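Zostent opens its bead and button swap shop on Chevalier Street

For release: June

Well, we've gone and done it! After two years of running our swaps out of the back of a car, Zostent has a proper shop. We open the doors at number 77 Chevalier Street on Friday at 10am, and I'm writing this one myself as I couldn't bear to hand it over to anybody else.

If you haven't come across us, Zostent is a swap shop for haberdashery and beads. You bring in the stuff you know you'll never use (the buttons off the coat you threw out, the beads from the necklace you swore you'd restring) and you take away the same weight in something you will. If you've got nothing to swap you can still buy, and it's priced by the scoop. I started it with my own button tin and my grandmother's, and then the neighbours got wind of it and it rather ran away with me.

The shop used to be a key cutter's and it still smells a bit of metal when the sun gets on the back wall. It's small. Two people can pass between the shelves if they're on good terms. But it has a big front window and a long counter, and there's a back room with a table where you can sit and sort through things without somebody's elbow in your ribs, which was always the trouble with the car boot.

We're opening with up to 2000 different buttons on the shelves, and that's only the ones I've managed to sort. There's a whole drawer of military-looking brass ones, a lot of glass, plenty of plain shirt buttons in every shade of white you could want, and a heap of enormous 1970s coat buttons that I'm secretly hoping don't sell too fast. Beads are on the left as you come in. Zips, hooks and eyes and press studs are on the right, and ribbon is on the rail at the back by length.

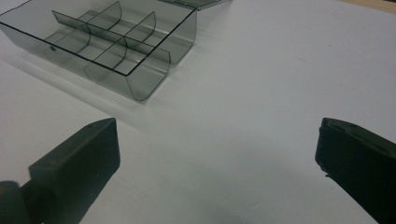
Sorting has been the real job, I must say. I did it by colour at first and it looked gorgeous, then a friend came in looking for four matching cardigan buttons and spent her whole lunch hour in the blues. So now it's size first, then number of holes, then colour. Beads go by size and then by what they're made of. Odd ones go in the lucky dip jar on the counter and you can have a handful of those for pennies, which the children always make straight for.

I'm also very happy to say that Fener, the yarn shop two doors along, is joining in. Anybody who buys wool for a cardigan there can bring the receipt to us and choose a set of buttons at half price, right through the summer. Fener will be open late on our first day too, so you could easily make an afternoon of it. The Brollik café over the road is doing a tea and a bun for our customers, and I can vouch for the buns, having lived on them for most of the decorating.

There'll be a goody bag for the first 100 people through the door. Each one has a mixed scoop of buttons, a length of ribbon, a needle card and a voucher for your first swap. Please don't queue from dawn, we really aren't that grand! Half past nine will be plenty early enough.

After opening week we'll be running mending evenings in the back room. Bring whatever's lost a button or split a seam and we'll show you how to put it right, or just keep you company while you do it. It's free and there's no need to book, but there are only eight chairs, so a cushion wouldn't be a silly thing to bring. Beginners are very welcome, and so are people who've been sewing for fifty years and would like to tell me I'm doing it wrong.

A few things people have been asking. Yes, we take whole tins without you having to go through them first, though do have a look for earrings and old coins, as we've found both. Yes, dogs can come in on a lead. We can't take fabric, I'm afraid, there just isn't the room. Patterns we'll take if all the pieces are there. The step at the front is a bit of a nuisance with a pushchair or a wheelchair, so there's a ramp kept just inside the door and a bell at a sensible height to ring for it.

Opening hours are Tuesday to Saturday, 10am to 5pm.

Notes for editors

Zostent is an independent swap shop for buttons, beads and sewing bits and pieces. Press are welcome to come for a nose round any afternoon in the week before we open. Knock loudly, the radio will be on. Interviews can be arranged by calling in at the shop, and I'm happy to talk about buttons for as long as you can stand it.

Ends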